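The Second Life of the Small Label

Monday nights at Brakus used to be for trivia. These days they're for listening. The lights go down a bit, somebody puts on a new record from start to finish, and a room full of people who could just as easily have stayed home with their headphones on sits and hears it out together. I've been to more of these evenings than I can properly justify to my family, and I still come away with that slightly giddy feeling I had as a teenager on the bus home from the record shop (usually with no money left for dinner).

The records are mostly from small labels, and small labels are what I want to talk about, though I'll probably wander off the path once or twice along the way.

Take Gilesov, a label run from the back half of a rented house, with boxes up the hallway and a kettle that never seems to get a rest. It started with a single cassette by a band that has long since broken up. Its catalogue now takes in chamber folk, some very odd electronic music and a brass record I would happily press on strangers. A first run there is 200 copies. If those go, there might be a second. If they don't, the leftovers go into the hallway with everything else, and the label gets on with the next one.

It's a modest way to do business, and I find it terribly appealing. A big company needs a song to behave itself in its first fortnight. Gilesov can wait. The brass record sat around for 3 years before a radio program took a fancy to it, and by the following December the label had sold 2000 copies, which in that hallway counts as a stampede.
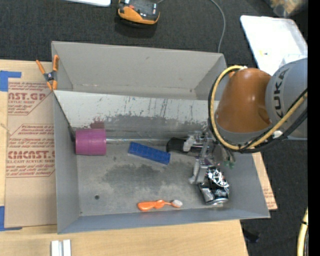 Paying the band

The money side is less romantic, but bear with me. Gilesov splits profits down the middle with its artists once the pressing costs are covered, and it sends out a plain statement with every payment. Musicians I've spoken to over the years tend to get quite emotional about a legible statement. Many of them have been on the other sort of contract, where the advance is generous, the deductions are mysterious and the cheque never quite arrives.

Drisard, a distributor that looks after a couple of dozen labels of this size, has built its whole business on that feeling. It takes a flat fee for each title and leaves the masters with the people who made them. The catch is that it can't promise much in the way of promotion, so bands end up doing a good deal of their own. Some love it. Others would sooner clean the van.

Playing to the room

Then there's the live side. Tanabe, the winter festival that has given so many of these acts their first decent stage, caps its crowd at 3000 and has resisted every suggestion to grow. I've grumbled about that myself, having missed out on tickets more than once, but I understand it better now. You can stand at the back and still see the drummer's face. Bands sell more records from the folding table beside the stage than they do in months online – and they get to meet the people buying them.

I bought one there on my last visit, from a duo I'd never heard of, on the strength of a lovely hand-printed sleeve. It took me a few goes to warm to it. Now it lives beside the turntable, and it's coming with me to the next listening night if they'll let me have a turn.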